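Zokamgate
Products / Bimanual Benches / Grippers and Controllers

Nadmont Two-Arm Bench Kit: gripper and controller comparison

Updated July 24, 2022

Overview

The Nadmont kit is a pair of light arms with parallel grippers, one stereo camera, and a controller. It ships with either the Debnath controller or the Vultby controller. Both run the same arms on the same supply. This page records how each combination performed on the cup transfer test and lists what to order for each.

The test was run by Blažena Matoušek and Kartini Hartono. Arms, mounts, cables, and camera stayed in place for the full comparison. Only the controller and the finger pads were changed.

Test task

The task uses red plastic cups and a light blue ball that fits the mouth of a cup. The ball starts in one cup. Each arm picks up a cup, the two cups are brought together above the work surface, and the ball is passed from one to the other. Both cups are then set down and released. A transfer counts only if the ball ends in the receiving cup and both cups are standing when the grippers open.

The work surface is a board covered in blue denim and held with binder clips. Denim was chosen over bare wood for friction under the cup base. It also keeps glare out of the stereo pair.

The approach to the transfer position is the hard part. The grippers are close together, both wrists are near the end of their useful travel, and any lag between the arms shows up as a gap between the rims.
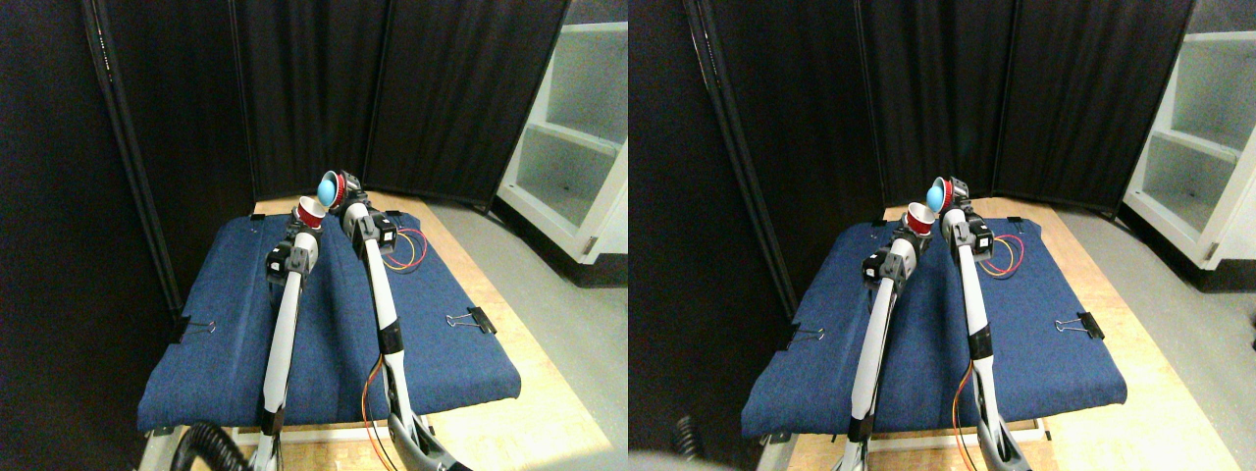 Qistina Sutanto: We run the Debnath unit on our pair and the lag figure matters less than the jitter. A fixed lag can be trained around. If you publish one number, publish the spread between the two arms at the wrist, measured under load.

The spread is now part of the controller table.

Controllers

Debnath controller
Bus: one per arm
Loop time: 2 ms
Arm-to-arm spread at the wrist, loaded: 2 ms
Position log: 4000 samples per arm before overwrite
Start-up: both arms home in sequence, left first
Connector: locking, side entry

Vultby controller
Bus: shared
Loop time: 8 ms
Arm-to-arm spread at the wrist, loaded: 8 ms
Position log: 900 samples per arm before overwrite
Start-up: both arms home together
Connector: friction fit, top entry

The Debnath controller is the better choice for tasks in which both arms hold something at the same time. The shorter loop shows most clearly in the last part of the approach, where the Vultby unit tends to step. The steps are small, but a cup held near the rim magnifies them at the base.

The Vultby controller is adequate for tasks in which the arms take turns. It draws less at idle, and homing both arms together shortens start-up. The friction-fit connector should be tied down. Two runs in January were discarded after it worked out of its socket.

Finger pads

Two pad types were compared. The smooth pad is molded silicone with a flat face. The ribbed pad has the same outline and a row of shallow horizontal ribs.

The smooth pad holds a cup wall well when the gripper closes square to it. When the approach is off square, the cup rolls in the grip and the mouth ends up pointing away from the other arm. The ribbed pad tolerates more error in the approach angle. It also marks soft plastic, and cups used with it need to be replaced sooner.

Grip force is set in the controller. The factory value is too high for thin cups. Reduce it until the wall no longer bows when the fingers close, then raise it by one step.

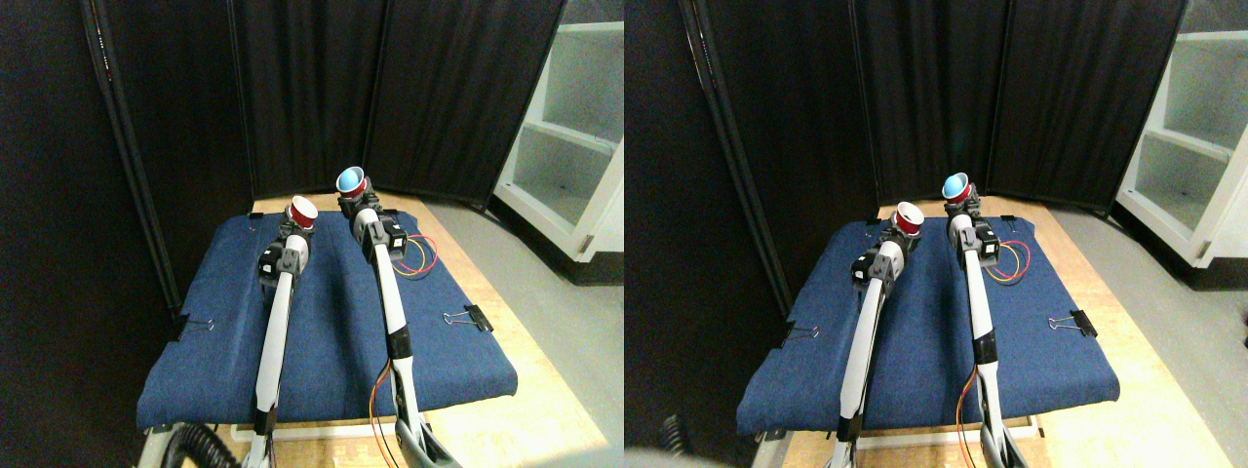

Can the ribbed pads be fitted to one arm only?
Mixed pads are supported, as long as the pad type is entered separately for each arm in the controller setup. The ribs change the closed width slightly, and a wrong entry will cause the gripper to report a missed grasp. Pads are sold in pairs, with one pair fitting one gripper.

Camera

The stereo camera looks along the arms toward the far end of the table. It records a left and a right view with a small horizontal offset. The view takes in the whole board and the lower links of both arms.

A dark, plain backdrop is recommended. The comparison used a black folding screen behind the table, which gives white arm links and red cups a clean outline. Dark gripper bodies are harder to separate from it, and the depth estimate around them gets noisy when they are raised high. Work carried out low over the denim is less affected.

Exposure should be locked before the first run. With automatic exposure, the image shifts when a white link moves toward the lens, and the color threshold for the ball has to be set again.
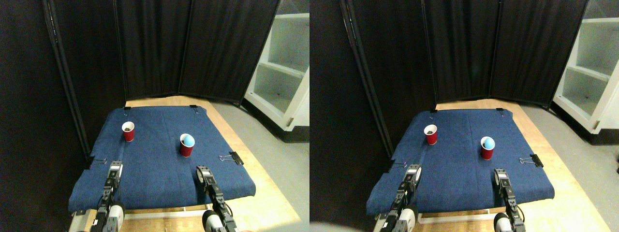
Focus is fixed and was not adjusted between controllers. Calibration was repeated after each pad change, using the printed target supplied with the kit. The target must lie flat. Remove it before the arms are homed, as the fingers will drag it.

Cup placement

Starting positions affect the result more than expected. Cups placed near the far edge of the board bring the arms close to full reach, where the wrist has little room to correct. The smooth pads lost more cups there than anywhere else on the board, under both controllers. Cups placed near the middle gave the fewest missed grasps.

Tilted cups were handled as a separate case. The gripper has to come in low and take the cup by the wall without pushing it away. The Debnath controller managed this with either pad type. The Vultby controller needed the ribbed pads and a slower approach speed.
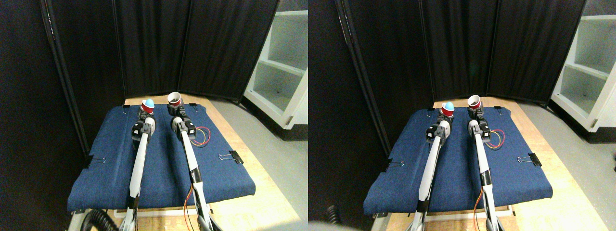

Approach speed is set per arm. For the Vultby controller, use the slow profile on both arms even if only one of them is moving, as the shared bus passes timing errors from the faster arm to the slower one. The Debnath controller does not have this limit.

Cable routing

Leave a service loop at the upper joint of each arm and check it at full reach before the first powered run. A cable pulled tight at the wrist adds a side load that the controller reads as contact. Run the remaining length down the lower link and keep it clear of the base.

Known issues

The Vultby log overwrites without warning. Export after each run.
The Debnath side-entry connector fouls the left base bracket on early kits. Rohani Lumbantobing has the revised bracket drawing.
Ribbed pads shed fine dust when new. Wipe them before calibration.

Ordering

Nadmont kit with Debnath controller, smooth pads
Nadmont kit with Debnath controller, ribbed pads
Nadmont kit with Vultby controller, ribbed pads
Finger pads, smooth or ribbed, one pair
Calibration target, printed

The Vultby controller is not sold with smooth pads. For bench loans and bracket exchanges, contact Mwanahawa Laizer at the Zokamgate equipment desk and give the controller serial number.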